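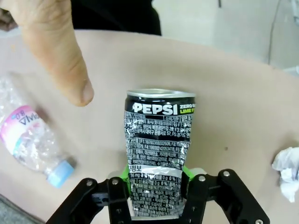 Pepsi Zero Sugar Lime, crushed and ready for sorting

Hi, and welcome to Landry! I started this little sorting class in November with a few fabric bins, a bag of empties and no real plan (my neighbors were very patient about the bag). We now meet at 98 Panby Street, and the whole thing is still about one question: what goes where?

Cans are the easy part. Plastic bottles get people talking, mostly about caps and labels, and cups can start a proper argument.
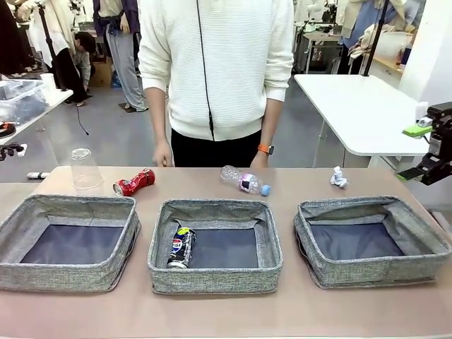

I like soft gray bins for this, the kind that sag a bit, and I keep them side by side so everybody can reach. We work with ordinary stuff you'd have at home, dents and all – please don't go out and buy anything fancy!

Classes are small, 13 people at most, and you can bring your own mystery items. Want to join us? Leave a note at the Kotton desk downstairs and I'll get back to you.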